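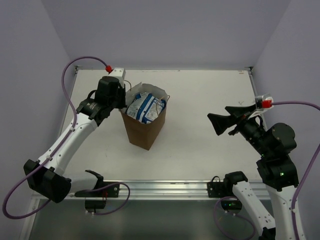

Equipment Review: Hirano Twin-Arm Bagging Cell

Reviewed for the packing department by Flor Tamayo, Equipment Evaluation Office, Odley Distribution

Scope of the review

The Hirano cell was placed on trial in September for one job: loading soft goods into open paper bags with twisted handles. The department packs a large number of these by hand, and the work is slow and dull. The cell was evaluated on packing rate, ease of setup, quality of the finished bag and safe behavior during a fault. It was compared with manual packing at the same station and, where records allowed, with the older Bitomari single-arm unit on the second line.

The trial was planned for 3,000 bags. It was stopped at 2,264 after a fault that this office considers serious. The greater part of this review deals with that fault, as it decides the overall rating.

Construction and setup

The cell is well made. The two arms are mounted at a grooved aluminum rail across the front of a white tabletop, and the work area is enclosed at the back and sides. Assembly took one morning. The mounting plates lined up without adjustment, and the supplied tools were sufficient for everything except the leveling feet.

The cabling is less satisfactory. Each gripper is served by a long purple cable that plugs in at a red connector and runs back along the arm, held to the white link by small clips. The cables hang in wide loops, especially near the elbow and around the base. Loops of this kind leave slack for the wrist to turn, and the installer advised against shortening them. Operators nevertheless raised the matter twice in the trial log, and this office would prefer a sleeve or a guide. No cable was damaged during the trial.

Teaching a new bag size takes less than an hour. The screens are plain, the wording is clear, and a packer with no previous training was able to complete the task from the manual alone.

Normal operation

In ordinary running, one arm steadies the bag while the other collects a package, lowers it through the opening and withdraws. The Hirano grippers have broad fingers that handle creased plastic packaging without tearing it. Rigid boxes were also handled without difficulty. Puffy packages were slower, as the arm often made a second attempt to find a firm hold.

The average rate was 140 bags per hour with boxed goods and 80 with soft packages. Manual packing falls between the two. The finished bags were acceptable, although soft items tended to settle at a slant across the opening, and packers straightened many of them by hand at the next station.

Handles are a weak point. A twisted paper handle does not stay where it is put. It may stand upright, lean outward or drop over the contents, and the cell makes no attempt to sort it out. The manual states that handles should be "folded clear before loading." For a packing line this is an unwelcome extra step, and it bears directly on the fault described in the next section.

The fault

Shortly after 2 p.m., a packer noticed that the cell had paused with a filled bag on the table. The display showed a message reading "Release not confirmed." The packer pressed the pause button, saw both arms standing still, and opened the front guard to remove the bag. While the packer's hand was on the rim, the steadying arm closed its fingers and drew back toward the left, pulling the bag with it. The packer let go at once. There was no injury. The bag was torn down one corner and the package fell to the table.

The log and the settings were examined the same afternoon, and two separate causes were found.

First, a handle had been caught between the fingers when the steadying gripper tried to release. The gripper could not confirm that it was clear, and the cell began a recovery routine: wait, close, retract, open again. The wait lasted long enough for the arms to look as though they had stopped for good.

Second, and of much greater concern, the pause button did not cancel the recovery routine. It prevented the next bag from starting and nothing more. The front guard switch should have removed power from both arms when the guard was opened, but it had been set to "Monitor only" during installation so that the arms could be taught with the guard raised. The setting was never changed back, and the display gives no sign of it on the main page.

Responsibility for the second point is shared. The checklist used by this office did not include a test of the guard switch after teaching, and that was our error. The supplier's design is also at fault. A setting that disables a guard should not survive a restart, and this one does.

Response from the supplier

Dindov, which supplied and serviced the cell, replied promptly and sent a technician. The guard switch was returned to its protective setting and tested with each arm in motion. A software update was promised that will make the pause button stop all movement, including recovery. It had not been received when this review was written. The technician also suggested a slower release for bags with handles. We tried this with power limited and the guard closed, and a caught handle still produced the same message.

Instructions now in force

Until further notice, the following apply to any department using the cell.

Test the front guard switch at the start of every shift and after any teaching session. Record the result.

Treat a motionless arm as live. Press the emergency stop before opening the guard, and do not rely on the pause button.

Do not pull on a bag while a gripper is next to it, even if the fingers appear to be open.

If "Release not confirmed" is displayed, press the emergency stop, call the shift lead and leave the bag in place until the arm has been moved by hand.

Fold handles outward before the bag enters the cell. Bags with loose or damaged handles are to be packed manually.

Rating and recommendation

Construction: good
Ease of teaching: very good
Performance with boxed goods: good
Performance with soft packages: fair
Cable arrangement: fair
Safety as delivered: not acceptable

The cell is not recommended for purchase in its present form. The Bitomari unit is slower and harder to teach, but its pause button stops the arm and its guard setting resets each time the power is cycled. It will remain in service on the second line.

This office is willing to resume the trial with the remaining 736 bags once the update has been installed and checked on site. Departments that have already asked for a Hirano cell – three requests are on file – should not place orders before then. Questions about the fault log may be sent to Flor Tamayo at the Equipment Evaluation Office.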